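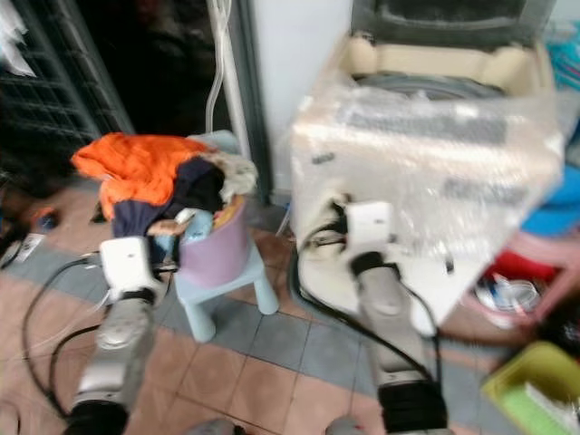
Top-Loading Washers: Frequently Asked Questions

Setup and first loads. Applies to the Nesley and Cardoso top-load models supplied through Firngate. Last revised 2024-07-27.

Does the plastic wrap have to come off before the first wash?

Yes. The clear film is for transport and storage only. It traps moisture against the cabinet and can be drawn toward the vents or under the base once the machine vibrates. Slit it at a rear corner, away from the control area, and peel forward. Check under the lid hinge and around the feet for scraps.

Can I leave the film on to protect the finish?

We don't recommend it. Film left on for months can mark the cabinet where it creases, and scratches under film are not covered any differently from scratches on bare metal or plastic.

What else has to be removed?

Top-load models ship with a foam ring around the tub and a support under the base. Both must be out before power is connected. Keep them if you expect to move.

How much clearance is needed?

Leave 4 inches at the back for hoses and 2 inches on each side. In a corner, the side clearance applies to the wall side as well. The lid must open fully without touching a shelf or faucet.

Is a tiled floor suitable?

Yes, provided it is sound and does not slope more than the feet can correct. Grout lines cause most rocking complaints. Set each foot on the face of a tile, level front to back, then side to side, and tighten the lock nuts last. Test by pressing on opposite corners. Rubber pads are acceptable; stacked cardboard is not.

Where should laundry go while I sort it?

Anywhere off the floor. A low plastic stool with a round basket on it works well next to a top-loader and takes up little space in a corner. Keep the stool clear of the cabinet so it doesn't knock against it during spin. A basket piled past its rim tends to shed small items behind the machine – socks in the drain hose area are a regular service call.

Should I run an empty cycle first?

Run one short cycle with no clothes and no detergent. Watch the hose connections at the faucet and at the rear inlet while the tub fills.

How should I sort a mixed pile?

By color first, then by weight:

Whites, beige and off-white
Light blue, yellow and other pale colors
Navy, black and other darks
Orange, red and other strong brights

New brights should go alone for the first two washes. Strong orange dye will tint off-white cotton even in cold water. Navy can usually be washed with other darks from the start, although unwashed denim is an exception.

How full can the tub be?

Drop items in without pushing them down, and stop at the top row of holes. Spread heavy pieces evenly around the tub. A single heavy garment with nothing to balance it may stop the spin; add one or two similar items.

What do I do about straps and loose ties?

Tie them or put the garment in a mesh bag. Close zippers and hooks. Remove paper tags, including the ones pinned inside waistbands.

The machine walks across the floor. Is it faulty?

Usually it is out of level, or the base support is still fitted. Check both before booking a visit. If it still moves with an evenly spread load, contact service.

How long is the warranty?

12 months from delivery on Nesley and Cardoso models. Units delivered before February follow the terms printed in their own booklet. Prerno hoses and pads are covered separately.

Who do I contact?

Installation questions go to Pongsak Nakpan at the Firngate service desk. Have the model number ready – it is on the rear label.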